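Govport refits shared kitchens at Semia residence

Govport has finished refitting the shared kitchens at the Semia residence, with 33 rooms now fitted with dry-goods drawers in place of open shelving. Work began in March and covered 116 drawers, all on metal slides. Cabinet parts came from Flavach.

Project lead Ehsan Zarei said the drawers are meant for light, sealed items such as chips and crackers. Tea and seasonings stay on the counter, where residents reach for them most often. "Tea packets get crushed in a deep drawer," Zarei said. "A divided box keeps them upright and takes very little space."
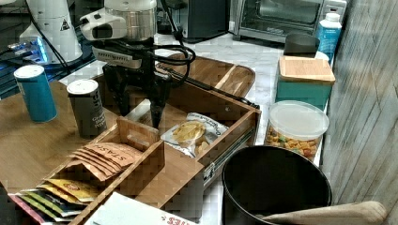
Open packages must be clipped or moved to a lidded container before they go back in a drawer. Pans and canned goods remain in the lower cabinets – the slides are not rated for that weight. Residents can report a sticking drawer at the Semia front desk until 11 p.m.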